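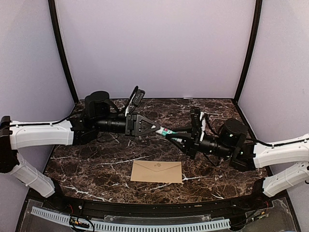

Figure 4.1. Two arms holding one small tube over the marbled tabletop. The paper envelope lies near the front rail.

We use cookies to remember your reading position. Accept | Settings

Filed under: Workshop Robotics / Two-Arm Builds

Chapter 4
Sharing an Object Between Two Arms

In Chapter 3 each arm worked alone, and a mistake of one arm did not disturb the other. In this chapter the arms must agree. When both grippers hold the same tube, every small error in the left arm becomes a push on the right one.

The build comes from the shared workshop in Trostmont, where Normunds Lepik put it together over one November. He set the two bases 500 millimeters apart and kept the upper joints at 400 steps per second during the first trials. You may choose other values, but write them down before you begin. 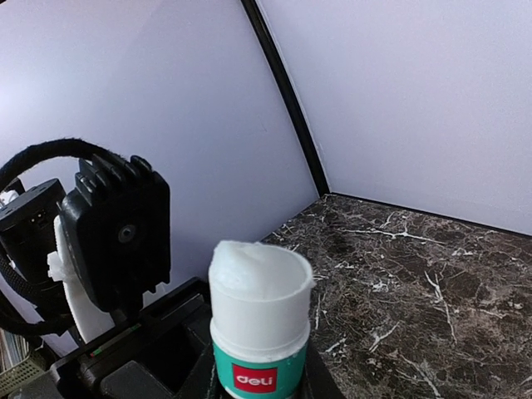 A glue stick is a good first object. It is stiff, it costs little, and it has a cap, so the direction of the pull matters. Start with the arms at rest and check that no cable is tight when the wrist turns fully to either side. Then close one gripper only. The second gripper should approach slowly and stop before it touches.

Section 4.1 explains how to measure the distance between the two fingertips. Section 4.2 treats the order of closing, and Section 4.3 the order of opening, which many builders forget to plan.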